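Growing Up With Candela Rivas

06/01/2021

I was eleven when I first saw Candela Rivas on television, and she was nine, playing the bossy little sister on Hegarty with two crooked braids and a voice you could hear from the kitchen. My mother would call out "your friend is on!" and I'd come running with my socks half off. She wasn't my friend, of course, but try telling me that.

Well, she had a baby girl last October, and I only heard because my cousin Nerea sent me the link with about ten exclamation points. I had to sit down for a minute. The braids girl is somebody's mother!

They named the baby Purificación, after Candela's grandmother, Purificación Toledo, who raised her in Brovham and drove her to all those early auditions. If you ever read the old interviews (I have, more than once) you'll know how much she talks about her.
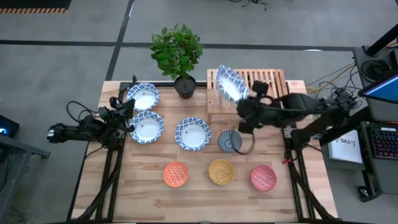
Hegarty ran for 104 episodes, and I think I've seen every one of them at least twice, apart from the Christmas special, which I missed the first time and still haven't tracked down. After it ended she went quiet for a good while. There was that perfume commercial, and the movie with Sang-wook Min that I liked more than the critics did — he plays the piano tuner, she plays the neighbor who can't stand the noise.

What I like is that she hasn't put the baby's face anywhere. One picture of a tiny foot in a yellow sock, and that was it. It had almost 3,000 comments when I looked, most of them kind, and one of them mine. I wrote that I hoped she was getting some sleep.

Nerea thinks she'll be back on TV by next year. I'd love that, but I can wait. If anyone has the Christmas special on tape, please write to me, I'll gladly pay the postage.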